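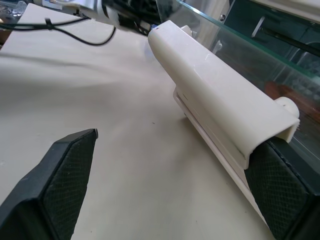
Josefina Villalba

Curar: compatibility claims for household spare parts

README, last edited 2025-09-24

What is in here

Curar is a table of 2000 listings for small replacement parts: blind brackets, drawer runners, door seals, curtain track, fridge shelf trim, that sort of thing. Each row holds the seller's claim about what the part fits, and where we could get one, a buyer's report on whether it did. The listings are in English. They were copied by hand from shop pages and printed catalogs, then typed into one sheet.

I took over the table from Rizwan Jayasinghe, who started it as a list of parts he had sent back. That origin matters more than anything else in this file. A list that begins with returns is going to be full of bad parts, and we have not fully repaired that.

Files

listings.csv, one row per listing
reports.csv, one row per buyer report, joined on listing_id
sellers.csv, seller names replaced by codes
CHANGES.txt

Columns in listings.csv

listing_id: a number. Gaps are deleted duplicates.
category: assigned by us from the title. Treat "trim" as a dumping ground.
claim_text: the sentence in which the seller says what the part fits, copied as written, typos included.
claim_type: one of exact, range, universal, none. "Universal" means the seller used that word. It does not mean the part is.
length_mm: as stated by the seller. Blank if missing. Sellers round, and some of them seem to measure the box.
material_stated: as stated. We never tested any material, so please stop citing this column as if we had.
profile_shown: yes if the listing includes a drawing of the cross section. For anything long and rail-shaped this is the only column I would trust before buying.

Columns in reports.csv

listing_id
outcome: fit, fit_modified, no_fit, unclear
note: free text, shortened by us

"fit_modified" covers everything from a light sanding to cutting off 20 mm with a hacksaw. Natanael Assunção argued for splitting it, and he was right, but the notes are too thin to do it after the fact.

How outcomes were coded

Tania Kodikara and Kasun Jayawardena each coded every report without seeing the other's answer. Where they disagreed, I decided. I am told this sounds rigorous. It means that the hard cases all carry one person's opinion, mine, and I had read the seller's claim by then. The original codes are kept in coder_a and coder_b, so you can throw my decisions out.

What the data will not support

It will not tell you the share of parts that fit. People write in when something goes wrong, and people whose bracket clicked into place have better things to do.

It will not rank sellers. A seller with 10 reports and a seller with 2 should not be on the same chart. A blog post did this with an earlier version and we asked for a correction. We did not get one.

It probably will not train a useful matching model either. The Warnach version was used for that, and the write-up claimed good results on held-out rows. Many of those rows were the same listing copied to a different shop with the words shuffled. We have removed the copies we found. I doubt we found them all.

What it might be good for

Looking at how sellers phrase a claim when they are unsure. "Suitable for most" and "compatible with many models" turn up a lot, and it is worth reading the reports next to them. The text is more interesting than the outcomes.

Versions

Pida: Rizwan's original sheet, returns only. Kept for reference, do not use.
Warnach: added catalogs and the second coder. Contains the duplicates described above.
Thambiah: current version. Duplicates reduced, coder columns restored, category names cleaned up.

The next version is planned for December. It was also planned for last December.

Known problems

Some lengths were converted from inches twice. The ones we caught are flagged in length_note.
Color names were dropped on import and the source sheet was overwritten.
Links to shop pages are mostly dead.

Corrections

Send the listing_id and say what you measured and with what. "This looks wrong" gets filed, and the file is long. If you send a report on a part you own, tell us if it fit as well as if it did not. We are very short of those.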